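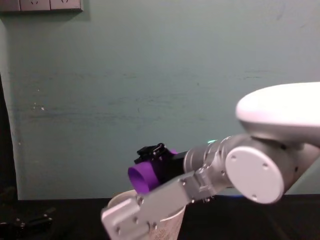 How much time should a student club set aside for learning a pick-and-place task before it enters a competition?

A full semester is a sensible minimum, and our club would plan for longer if it were starting over. The arm can be taught its first movements in an afternoon. Most of the work lies in keeping records, agreeing on a procedure, and making sure that every member can run the station without help.

March 8, 2021

I have served as faculty adviser to the Tornanora Robotics Club since September, and several families have asked me to describe what the members do in their sessions. The following is a personal account and does not replace the club handbook.

The club works on a single exercise this term, known among the members as the cup task. The arm must pick up a small object, carry it to a paper cup, and release it inside. The object may be of any color or shape on the approved list, and members are expected to practice with all of them. Tubes and rolls are the least popular choice. They can turn in the gripper when they are held off center, and a tilted tube will catch on the rim of the cup if it is lowered too early.

Members are divided into two groups. The Porine group writes the motion program and is responsible for the approach height and the speed of each segment. The Eklund group runs the trials and keeps the log. The groups exchange duties halfway through the term, and the exchange is not optional. In our first weeks several members asked to remain where they were comfortable, and I declined those requests. A programmer who has never had to log a missed drop tends to write programs that are difficult to test.

The log now holds 1,809 attempts. Our stated goal for the year was 1,000, and that figure was passed well before I expected it. Each entry records the object, the program version, the operator's initials, and the result. A drop is counted as successful only if the object comes to rest inside the cup and the cup remains standing. There was considerable discussion in the fall over objects that came to rest leaning on the rim. Stellan Aasen, who leads the Eklund group this term, proposed that these be logged as failures, and the club adopted his wording without changes.

For the regional meet at Stunutov, each team will be given 62 minutes at the table, including setup. Scoring is out of 100. A portion of the points is awarded for the written procedure, which must be submitted in advance and followed as written. Our present draft runs to four pages and is too long. I have asked both groups to shorten it, with particular attention to the section on placing the cup, where the same instruction appears twice in different words.

Two matters remain open. The first is the approach height. The Porine group favors releasing the object from directly above the opening, close to the rim, while some members would prefer a higher release at the cost of accuracy. Trials of both methods are being logged under separate version numbers. The second is the seating plan for the meet, as only three members may stand at the table at one time. I would ask families not to write to me on this point until the members have settled it among themselves.

New members may join at any time during the term. No prior experience with programming is required, although applicants should read the safety pages of the handbook before their first session and bring the signed form with them. Long hair must be tied back, and sleeves must be fastened at the wrist.

I will post the final version of the procedure once both groups have approved it.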